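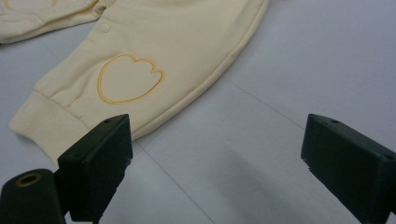

Folding station notes, October

I work in returns at Stakik, in the Lendham building. We rent out baby clothes by the box. A family gets a box, the child outgrows it, the box comes back, and everything in it is inspected, washed, dried, inspected again, folded and put back into stock. I have been on the folding and second inspection side for most of my time there. Since the spring a part of that work has been moving over to an automated cell from a supplier called Zikorier, and I have been asked by enough people what that is like that I would sooner write it down once.

The short version is that the cell folds a limited set of garments at an acceptable quality, that my station has changed more than my hours have, and that a good share of my week now goes into producing training data with a gripper in my hand.

What the work was before

A folding station had one table, one person, an inbound tote on the left and an outbound tray on the right. You took a garment, checked closures, seams and print or embroidery, folded it to the card for its category, scanned the tag, and laid it in the tray. The cards hung at eye level, one for each category. After a few weeks you stopped looking at them.

Target rate depended on the category. Bodysuits were quick. Anything with feet was slow. Sweatshirt fleece was in between, with the complication that it holds whatever shape it dried in, and a leg that dried bunched above the cuff has to be smoothed by hand before the fold will lie flat. If you skip this the stack leans and the tray lid won't close.

Second inspection was not a separate step. It was something you did with your fingers while folding. A snap that is about to pull through feels loose before it looks loose. I mention it here and will come back to it.

What the work is now

The totes come out of drying and are sorted by a person into two streams. Stream one goes to the cell. Stream two goes to the tables, as before. The sorting position is new and rotates among all of us in two-hour blocks, which was a condition we asked for and got. Standing there for a whole shift was tried in the pilot and was bad for the shoulders.

Stream one currently contains flat items and simple tops: muslins, bibs, short-sleeve bodysuits, plain T-shirts. Stream two is everything else. The boundary moves whenever Zikorier releases a new model, and the sorting screen in Frade (our stock system) is updated to match. Frade shows a green or gray bar when the tag is scanned. Before the screen had this, we worked from a printed sheet that was out of date by the second week.

The cell produces folded items onto a belt, and one person at the end of the belt checks them and trays them. This is the job people assume is the easy one. It requires you to inspect garments you have not handled, at a pace you did not set. More on this below too.

Recording

The part that gets the most questions is recording. To extend the cell to a new garment type, Zikorier needs demonstrations: many instances of a person doing the fold with the same fingers the machine uses. We do this on a separate table with a pale gray top and a hand-held gripper that has two black fingers and a camera looking down between them. You squeeze to close, you release to open. Everything the fingers do is recorded along with what the camera sees.

The current set is fleece bottoms and rompers. The pieces I have been working with are cream-colored, with ribbed cuffs, snaps in the same color and a heart outline embroidered on the leg in a golden orange. They are agreeable to look at and tiresome to grip. The cuff is thicker than the leg panel, so if you take hold at the cuff you need to open wider than you expect, and if you take hold on the panel you tend to pick up both layers when you wanted one.

The procedure, for anyone who has to do it:

1. Lay the garment down in a different position and orientation each time. The instruction sheet calls this variation. In practice you develop habits, and somebody at Zikorier will write to tell you that the last batch all pointed the same way.

2. Start with the fingers open and clear of the fabric. Begin recording.

3. Approach the leg from the cuff end. Stay low. Coming in from high makes the fabric jump when the fingers touch the table.

4. Grip, lift a little, lay the leg across. Release fully before moving away, or the rib catches on the corner of a finger and drags the fold open.

5. Smooth with the flat side of the closed fingers. One stroke. People add a second stroke out of habit and the model learns the second stroke.

6. Stop recording with the garment at rest and the fingers clear.

7. Mark the take as good, bad or recovered. Recovered means something went wrong and you fixed it inside the take. These are wanted. For the first few weeks we threw them away, which was a waste of everybody's time.

The quota for a garment type is 1000 good or recovered takes before Zikorier trains on it. Split across the people who record, that is tolerable. A recording block is capped at 22 takes, followed by a change of position. I asked for the cap after my thumb started to hurt in the evenings. The squeeze is light but it is always the same squeeze, and the tool is heavier at the front than at the grip.

What has changed for the people

Headcount first, as that is what my family asks about. There were 12 of us on folding at the start and there are 12 now. Two of those are on different duties most of the week. The company has said in writing that it does not intend to cut folding positions through next year. It has not said anything about the year after, and I have not heard anyone ask in a meeting.

Pay. Recording was at first treated as ordinary folding time, with the folding rate applied to it. This made no sense, as a take with the gripper is several times slower than a fold by hand, and it meant that whoever recorded looked slow in Frade. Lourenço Falcão, who runs our shift, took it up and recording is now logged under its own code with no rate attached. A small supplement was discussed. It is still being discussed.

Skill. I had not thought of folding as a skill that could be written down until I had to do it with two rigid fingers. With hands you correct constantly and do not notice. With the gripper each correction is a separate decision. I fold better by hand now than I did in the spring, which is of limited use given the direction of things.

Inspection. This is my main complaint. Since the fold and the second check used to be the same motion, moving the fold into a machine removed the check without anyone deciding to remove it. The belt position is supposed to cover it, but a folded garment hides half its closures and most of its inside seams. In the summer we had a run of customer reports about loose snaps on bodysuits. All of them had been through stream one. The fix was to move the closure check forward to sorting, so the person there now tugs each snap before scanning. It works. It also lengthened the sorting step, and the time that went into it came out of the saving that had been reported upstairs.

Noise. The cell is quieter than the dryers. No change.

Talk. The tables used to face each other. With the cell in the middle of the floor they are along the wall, and the belt position is on its own at the far end. You can go a full block there without speaking to anyone. I have asked for a second stool and a table to be put near it so that stream two folding can be done within earshot. Lourenço has measured the space and says there is room if the tray racks move.

Open points

Fleece is due to go into stream one when the set is complete. I expect trouble at the cuffs. The current model also treats embroidery as a wrinkle from time to time and tries to smooth it, and I would like to see what it does with the hearts before the green bar comes on for them in Frade.

The gripper's finger pads need a replacement schedule. At the moment we swap them when someone complains, and that someone is usually me.

I have a request in to see the cell's own failure counts by garment type, which Zikorier has and we do not. If I get them I will post what I am allowed to post.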